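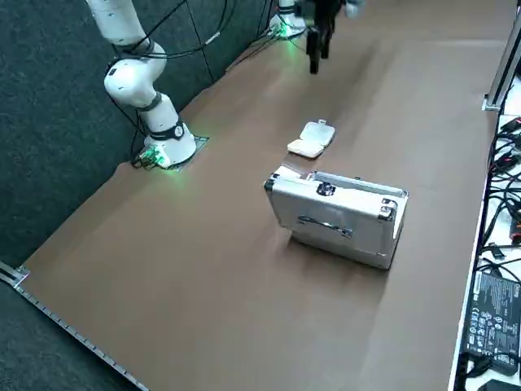
Rizal Ong
Buenas a todos, abro hilo porque llevo desde junio peleándome con los cables de la celda de dos brazos que tenemos en Plovitz y ya no sé si soy yo el pesado. Cada 2.000 ciclos toca revisión de conectores, y cada vez me encuentro el de alimentación del primer brazo con el prensaestopas algo girado. Los cables suben por fuera, desde la base y siguiendo los segmentos, con un bucle que vuelve hacia la pared de moqueta, y yo sospecho de ese bucle. Las dos bases tienen el piloto en verde, así que el controlador está tan contento – pero a mí no me deja tranquilo. ¿Cómo lo lleváis vosotros?

tornillera_mari
¡Hola, Rizal! Ese bucle me suena muchísimo, tuvimos uno igualito en Curard. Cuando la muñeca pasa de 90 grados, el cable tira de la base y el conector lo acaba pagando. Yo pondría una brida de velcro en el codo, floja, que deje correr el cable, y otra fija cerca de la base. Y de paso peina la maraña de la balda, que luego hay que seguir un cable con prisas y es un suplicio (te lo digo con todo el cariño).

forsberg_fan
Pues yo no estoy de acuerdo con lo del velcro, Mari, perdona. Con polvo deja de agarrar y el cable se va adonde quiere. Manguera corrugada con soportes giratorios y a olvidarse. También miraría los 4 tornillos de la placa de montaje, con dinamométrica y el brazo sin tensión, que una base con un pelín de juego hace cosas muy raras.

tornillera_mari
Lo de la placa te lo compro entero. Lo de la manguera no tanto, en un brazo pequeño pesa y luego hay que rehacer la carga en el programa, ¡que a todos se nos olvida!

Rizal Ong
Gracias a los dos, de verdad. Empiezo por la placa y el velcro, que tengo un rollo en el taller, y marco el prensaestopas con rotulador para ver si gira. Si a los próximos 2.000 ciclos la raya sigue en su sitio, lo cuento por aquí – y si no, le pido la manguera a Unine.

forsberg_fan
Apunta también el par de apriete, anda, que luego te lo voy a preguntar.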